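Keeping House in Small Rooms
Course handout, evening group
Simone Coutinho

Before we start, a word for those of you who missed the opening session: please don't go and buy anything. People hear "tidying course" and come back the following week with 400 little plastic boxes (I exaggerate, but only slightly), and then we have to find somewhere to put the boxes! Everything in this unit can be done with what you already own and a damp cloth.

Our subject is the low table in the sitting room. I have a great fondness for it as a teaching piece, for it is the one surface in the house that everybody uses and that has no fixed job. The kitchen worktop knows what it is for. The coffee table takes the post, the supper, the children's toys, the telephone and the thing you meant to carry upstairs, and it takes them all on the same evening.

You will remember the three words I wrote on the board: stays, goes, bin. "Stays" is for things used while sitting in that room. "Goes" is for things with a proper home somewhere else. "Bin" speaks for itself, though I do ask you to look inside a wrapper before you throw it out, as I once lost a very good earring that way and was cross for a fortnight.

Have a look through the next few and try the three words on them, pencil in hand if you like.
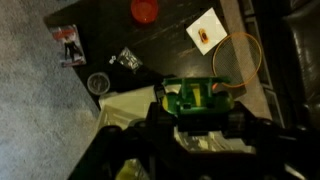
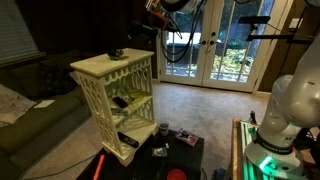 The white shelf unit, with the remote control on its lowest ledge
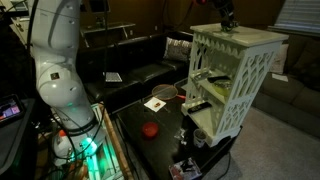
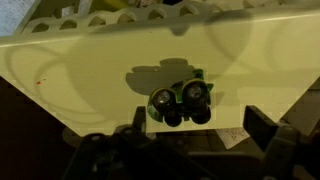
Small Rooms Handouts, Volume 2, page 14

Let us take the easy ones first. A crumpled plastic bag is nearly always for the bin, and so is a paper napkin once the snack has been dealt with. A cup, a mug or a small glass goes back to the kitchen, and I would carry them all in one trip on a tray. The racket belongs with the sports things, wherever you keep those. In our house it is a hook behind the back door, and in my mother's it was the bath.

The remote control stays, of course. So does a phone, in the sense that you will want to know where it is. A small set of shelves standing on the table is a kind thing to have here, as it lifts those flat, slippery objects off the surface and gives each of them a ledge. I do like the arched trim on this one, I must say. My one caution is that shelves fill up. Leave a gap on each tier and defend it.

Toys are harder, and the little green vehicle is a good case. If a child plays at the table every day, then it stays, and I would give it a spot of its own on a shelf or in a shallow basket. If it has merely been driven there and forgotten, it goes. You know your household better than I do.

Work from one end of the table to the other and don't leave the room until you have reached the far side. Put the "goes" things together by the door. Wipe the table last, and do it properly if it is a dark one, as dark tops show every crumb and scratch.

For next time: clear your own low table in the evening, leave it overnight, and write down what has come back by the following supper. Bring the list with you, however long it is. We shall be moving on to the hall cupboard, so wear something you don't mind getting dusty.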